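6 July 2025

Bench notes, sorting arm. Back at it after a long gap, so I'm writing down more than usual. The last real entry was in March and half of what I wrote then makes no sense to me now ("moved the thing, better" – thank you, past me).

First, where the hardware stands. Shoulder and elbow are the same as before. The wrist is new: Benjie turned me a replacement coupling on the Colex lathe because the old one had a set screw that walked out whenever the arm ran for longer than an hour. I put a drop of threadlocker on both screws anyway and marked them with paint pen so I can see if they creep. Cable bundle now goes over the top of the forearm and down the back, with a fat loop at the elbow. It looks like a bad haircut but it no longer snags at full reach, and that snag was what killed the encoder plug last time!

Controller is still the Trinel board. I did finally flash the newer firmware, after Triin told me for the third time that the old one drops packets when you poll it too fast. She was right. I was polling every 2 ms because I could, and the log was full of holes. Slowed it down, holes gone, arm visibly smoother on the long moves. I owe her lunch.

Spent most of the morning on the touch-off routine. The idea is simple enough: come straight down, slowly, until the motor current on the vertical axis bumps up, call that the surface, back off a hair. In practice the current trace is a mess of little hills from the gearbox, and my first threshold was so twitchy that the arm "found" the board in mid-air over and over. I raised it to 200 counts and it went the other way and leaned on the wood hard enough that I grabbed the stop button. Settled in between by averaging over a short window and looking at the slope as well as the level. Nothing fancy. I'll paste the code into the shared folder once I've cleaned out the swearing.

Then 100 touch-offs in a row at one spot while I ate a sandwich and listened to it tick away. The spread was tighter than I'd hoped, with a slow drift over the first stretch that flattened out later. I think that's the gearbox warming up. Eduardo thinks it's the column flexing as the belt settles. We could both be right, and the cheap way to find out is to run it again from cold with the belt a notch tighter.

A word on the board. I'm using the maple one, glued up from strips, sitting right on the blue perforated deck. Huguette asked why I don't work on the deck itself and save a step, and the answer is that small parts and round holes don't get along. A block that lands half over a hole tips just enough to throw the pick. The maple is flat enough, it's pale so the red, green, blue and yellow blocks all stand out against it, and if I gouge it I can sand it.

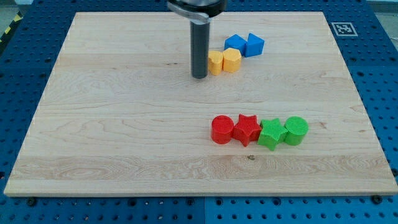 Camera side next. The color thresholds I set in March were useless today, and I wasted a good while blaming the lens before I remembered we swapped the overhead tubes. Redid them from scratch. Red and green came back right away. Blue is fine on the board and awful anywhere near the deck, no surprise there, so I'm masking to the board outline and ignoring everything past it. Yellow was the stubborn one: the warmer streaks in the maple kept getting picked up as a sliver of yellow. Bumping the saturation floor fixed it, at the cost of losing the shaded side of a yellow block now and then. I can live with that as long as the top face is found.

Shapes are harder than colors. Cylinders are easy, stars are easy when they're by themselves, and the moment two pieces touch, the outline code sees one lumpy object and gives up. Yes, I know everybody warned me. I tried eroding the mask to pull them apart and it works on cylinders and eats the tips off the stars, so then the star comes back as "unknown, sort of round." Jolene suggested splitting by color first and then by outline, and that takes care of neighbors in different colors. Two of the same color side by side still fool it. My plan is to be lazy: if the blob is too big to be one piece, nudge it with the finger, look again, repeat. A nudge is cheap and the finger is already there.

About that finger. The straight cylinder is nice for poking and sliding, and I want to keep it for that. For the flat end, I may try a thin rubber cap, because on the bare wood it chattered a bit when it dragged sideways under load. Benjie has a box of Munlow caps left over from the stool project and said to help myself.

Marker calibration: redone with the square marker lying flat on the deck. I taped it down at the corners after I caught myself moving it with my sleeve. Please, if you use the deck after me, don't peel it up! Redoing it takes me most of an hour and I get grumpy.

Also, the deck panels. There's a seam between them and I can just feel a step with a fingernail when I run it across. It doesn't matter while the board bridges it, but anybody mounting directly to the panels should shim first. I started to loosen one of the screws to have a look and then thought better of it with the calibration fresh.

Things that went wrong, so I don't repeat them:

Ran the homing script with the arm parked low. It swung sideways before it went up. No harm done, but the script now lifts first, always.

Saved the new thresholds over the old file without making a copy. I don't need the old ones, but still, dumb.

Set the push speed in the wrong units and sent a block across the room. Found it under the Rivera drill press with a dust bunny the size of a mouse.

Log for today is run 1172 (the counter carried on from the old setup, I didn't reset it). Ignore the runs right before it, those are the twitchy threshold ones.

To do:

Cold start repeat of the touch-off test, belt one notch tighter, same spot on the board.
Rubber cap on the finger, then redo the tool length.
Write the nudge routine. Start with pairs only.
Ask Triin whether the board can log current and position in the same packet.
Return Eduardo's feeler gauges, they're in my apron pocket.
Order more paint pens, the yellow one is dead.

Left the arm parked high with the power off at the strip. If you need the bench, the board lifts straight off – just put it back with the knot edge toward the front.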